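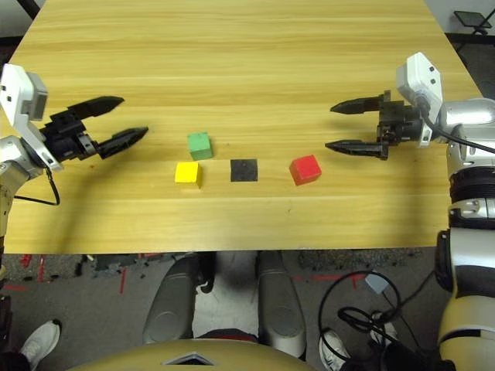
Coloured blocks on the table, green one at the back.

Dec 30, 2018. Reran the Ngcobo retail sales series with the April revision in. Growth for the quarter drops from respectable to polite. Vernon had typed 613 where the source says 61.3, which briefly made Rumcombe the fastest growing economy on earth. Fixed. Import prices still missing for 11 of the 56 districts; Thandeka has written to Drulell again, and Drulell has again sent season's greetings. Seasonal adjustment next, if Chantelle gives back the licence key.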